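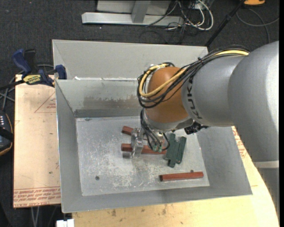 KUKA arm over an open metal bin

Subject: Re: Rain gauges for the Berstead watershed
Date: 3/13/26

Cameron Morrison wrote:
> Has anyone pulled the winter totals for the upper creek yet? I have
> Breturau but nothing north of it, and I'd like to see whether the
> dry spell shows up on both sides of the ridge.

Yes! I finished typing them in last night and I'm so glad you asked. The Hordiienko farm gauge caught 60 mm in the wettest week, and the one at Jiteden wasn't far behind. Breturau got hardly any of it. Same storm, same ridge, and the west side stayed thirsty – I've read about rain shadows for years but seeing one in our own numbers is a thrill.

The old paper logs are in too, all 1,460 daily readings from the four years before we went digital (the handwriting in the second notebook is rough, so please check me on the sevens). With the newer data that puts us past 2,000, enough to start looking at how late the dry spells are running.

Cameron, could you send your Breturau sheet as plain CSV? Mine keeps turning the dates into numbers.

We also have 5 spare gauges and I'd love to see them out before May. The bend below the Berstead bridge has open sky and a friendly landowner – any takers?

Happy measuring,
Your gauge keeper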